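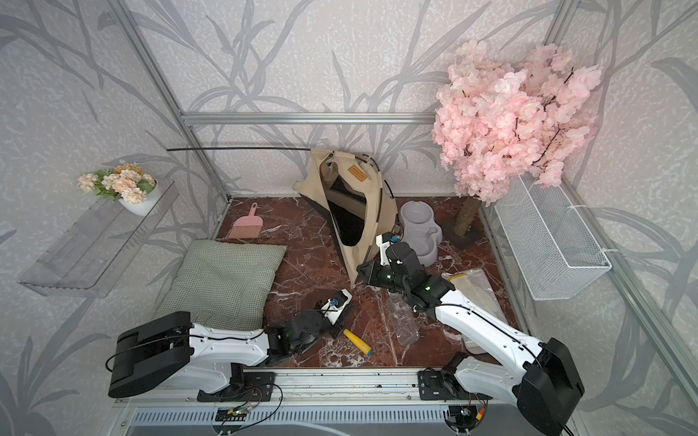 Wallpaper, according to Ülle Lūse, ought to be defined by the paste and never by the paper, because half of what gets sold under the name these days has no paper in it at all. She wrote to me about this after the first version of my entry went up on Nestinura, and I've come halfway round to her view. So, a definition with her complaint folded in: wallpaper is a thin, flexible covering, usually printed or textured, made in sheets or rolls and stuck to the inside walls of a building. It may be paper, vinyl, fabric on a paper back, or a fleecy blend of fibers that the trade calls non-woven.

Other names

You'll hear "wall covering" from people who sell it and "paper" from people who hang it. Paperhangings is the old word, and I'm fond of it. Wall liner (or lining paper) is a plain cousin that goes up first to smooth over a rough wall. A mural is a set of panels that make one big picture, so the order of the panels matters a great deal -- ask me about the time I hung a forest with its tree trunks in the wrong places.

Early history

China had decorated papers long before Europe did, and European wallpaper as we'd recognize it shows up in the 1500s, printed from carved wooden blocks onto small separate sheets. The sheets were pasted onto walls and ceilings, and also into boxes and cupboards, where a fair number of the surviving scraps have been found. I love this. Somebody lined a chest with leftovers and that's the bit we still have!

For the well-off, the thing to own was tapestry, and for a long while paper was the cheaper stand-in. Flock paper came along in the 1600s: you print the design in glue, scatter finely chopped wool over it, and shake off what doesn't stick. From arm's length it does a pretty good job of passing for cut velvet. Hand-painted Chinese papers with birds, branches and flowers were reaching Europe by the end of that century, and they were expensive, admired and copied all over the place.

England put a tax on printed, painted and stained paper in 1712. One way around it was to buy plain paper and have it stenciled once it was up. The tax was dropped in 1836.

The machine age

Two changes in the 1800s turned wallpaper into something ordinary households could buy. The first was paper made in a continuous length, so nobody had to glue sheets end to end before printing. The second was the printing cylinder, which put down color as the paper ran through, with one roller for each color. Prices dropped enormously. Quality dropped too for a while, and block printers went on doing the fine work by hand for customers who cared.

That century also gave us the notorious arsenic greens. The pigments were bright and very popular, and the papers colored with them were blamed for a lot of illness. How much harm came from the walls and how much from other causes is still argued over. Makers eventually began advertising their papers as free of arsenic, and the old greens faded out of the sample books. If you've got very old green paper at home, leave it alone and get somebody qualified to look at it before you go scraping.

Washable papers, embossed papers you could paint over, and heavy relief coverings made with linseed oil all arrived before 1900. Vinyl took off in the middle of the 1900s, and ready-pasted rolls, which you pull through a trough of water, saved a lot of people from the pasting table. Peel-and-stick is the newest of the common kinds, and renters are crazy about it.

Patterns

Leaves and stems are the great survivors. Stripes come and go, geometric prints have their decade and then look dated for two more, but foliage never really leaves the books. My own theory is that a branching pattern hides a bad seam better than anything else does (it certainly hides mine). The eye follows the stem and skips right over the join.

The repeat is the distance down the roll before the design starts again. A small repeat wastes very little paper. A large one can look gorgeous and will cost you an extra roll or two. The match is how the pattern meets its neighbor at the seam, and there are three sorts to know:

Random match, where you can hang the strips any which way. Plain textures and many stripes work like this.

Straight match, where the same bit of the design sits at the same height on every strip.

Drop match, where each strip has to be shifted down before it lines up. A half drop shifts by half the repeat. This is where the swearing happens.

Aigars Urbonaitė got me into all this, by the way, when I was papering the back bedroom of a rented house in Brurnside. The pattern was called Fonar, a twiggy half drop in two browns, and I'd bought it without having the least idea what a half drop was. I cut every strip the same length before hanging the first one. Please don't do that. 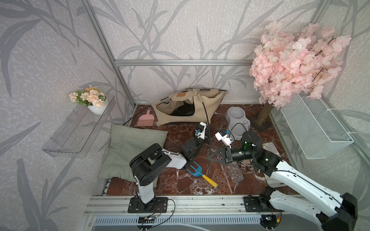 Can you put new wallpaper straight over old?

Sometimes, if the old paper is smooth, firmly stuck and not vinyl, but stripping it first gives a much safer result. Fresh paste soaks into the old layer and can loosen it, and then both layers come away together. Old seams can show through as well, particularly in low light from a side window.

Hanging

The basic method has hardly changed. The wall has to be clean, dry, sound and sealed. Bare plaster gets a coat of thinned paste or a primer, known as sizing, which slows down how fast it drinks the moisture and lets you slide the strip into place. You mark a true vertical with a plumb line or a level and hang the first strip to that mark. Never trust a corner to be vertical, not even in a new house.

Traditional paper is pasted on the back, folded pasted side in, and left to rest for a few minutes. Folding is called booking. The paper swells a little while it rests, and if you skip this step it does its swelling on the wall and you get bubbles. Non-woven coverings don't swell in the same way, so the paste goes on the wall and the strip goes up dry. I find it so much easier that I've more or less given up on the other kind.

Smooth from the middle outward with a brush or a plastic smoother. Trim at the ceiling and baseboard with a really sharp blade, and change the blade far more often than feels reasonable. I used to buy mine at Mägi in packs of 100, which sounds ridiculous until you've torn the bottom edge of a good strip with a dull one.

Rooms with steam want a vinyl or another washable covering and a paste that resists mold. Kitchens want something you can wipe.

Working out how much to buy

Measure the distance around the room and the height of the wall, and add a few inches to the height for trimming. Then add enough to bring each strip up to a whole number of repeats. Divide the length of a roll by that figure to see how many full strips you'll get from it, and throw away the fraction. American rolls are a trap for beginners, as the price is often given for a single roll while the paper is packed as a double. Read the label twice.

Buy everything at once and check that the batch number is the same on all the rolls. My spare Fonar says 314 on the label, and the one roll I had to go back for came from a later batch. On the shelf they looked identical. Side by side on the wall, one was clearly pinker -- it ended up behind the wardrobe.

Removal and care

Paper comes off with warm water, patience and a wide scraper. Vinyl has to be scored or peeled first so the water can reach the backing. Steamers are quick, but they can lift soft plaster if you linger in one spot. Do be careful in older houses, where there may be lead paint underneath.

For everyday dirt, a soft dry brush is enough on plain paper. A loose seam can be fixed with a dab of seam adhesive and a damp sponge. Keep a leftover piece of every pattern you hang, rolled up and out of the light, so you can patch a scuff later by tearing the patch instead of cutting it. A torn edge is thinner and blends in far better.

See also: lining paper, stenciling, paste, flock, dado, tapestry

Entry last revised 24 June 2022. The section on drop matches gets proper diagrams in September.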